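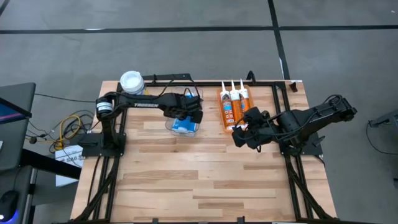 文=ロウリ・ピュー
住まいと道具/4月号

浴室の隅に黒い線が一本ある。前の住人が残したもので、目地のつもりで引かれたのだろうが、途中で二度ほど気が変わったらしく、蛇口の下で急に太くなり、窓の手前で消えている。引っ越してきた日に「週末に直そう」と言ったのは私だ。あれから14回目の春を迎えた。

プルヴブリッジは雨の多い町で、家々はどれも少しずつ漏っている。築年数を尋ねるのは失礼にあたるが、どこから漏るかを尋ねるのは立派な社交である。うちは台所の天窓、隣は玄関の庇。向かいのビメフスカ通りでは、棟続きの長屋が一軒分の雨漏りを5世帯で分け合っていて、バケツの置き場所をめぐる取り決めまであるという。

そういう町だから、金物屋は強い。駅前のハンフリーズは34年前から同じ場所にあり、看板の塗装は半分はげている。塗料を売る店の看板がこれでいいのかと店主に訊いたら、「医者だって風邪はひく」と返された。客は反論を飲み込んで、棚の奥へ進むことになっている。

問題はその棚である。充填材だけで大人の背丈ほどあり、浴室用、屋外用、塗装できるもの、塗装できないもの、透明、白、そして「ほぼ白」がある。ほぼ白とは何か。私は一度買った。壁は白、線はほぼ白で、遠目にはたいへん結構だが、湯船につかって眺めると違いしか目に入らない。風呂というのは、人を壁の細部に向き合わせるためにあるらしい。
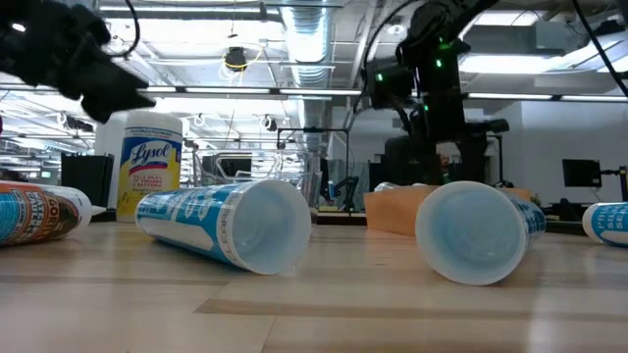 天板に並ぶ充填材のカートリッジ。

さて、この手の筒を一本まるごと使い切った人に、私はまだ会ったことがない。直したい隙間はいつも指二本分で、残りは先端に釘を刺され、物置に送られる。翌年、釘を抜こうとすると中身ごと固まっていて、釘はもう筒の一部になっている。そこで新しいのを買う。指二本分使う。釘を刺す。わが家の物置には、こうして小さな墓地ができた。

もちろん、人に頼む手もある。昨秋、しびれを切らして修繕業者のドゥケオに電話をした。受付番号は824番。電話口の女性は親切で、症状を聞くと「急ぎですか」と尋ねた。14年ものの線について急ぎだと言い張る度胸はなく、つい「いえ、全然」と答えてしまった。以来、連絡はない。向こうは私の言葉を尊重してくれているのだと思う。

自分でやるなら、手順そのものは難しくない。古い目地をはがし、汚れを落とし、乾かし、両側にテープを張り、細く出して、ならして、固まらないうちにテープをはがす。書けば二行で済む。ただし「古い目地をはがし」のところに土曜の午後が丸ごと入っていることは、どの説明書にも書かれていない。へらでこそげても、はがれるのは決まって目地より先に壁のほうだ。

それでも先月、ようやく取りかかった。はがすのに半日、乾くのを待つのに一晩。テープは我ながらまっすぐ張れたし、線も細く引けた。家族を呼んで見せると、しばらく黙って眺めたあと、娘が言った。「前の黒いやつ、どこ行ったの」。惜しまれているのだった。

台所の天窓には、まだ手をつけていない。今朝も鍋をひとつ、いつもの位置に置いてから家を出た。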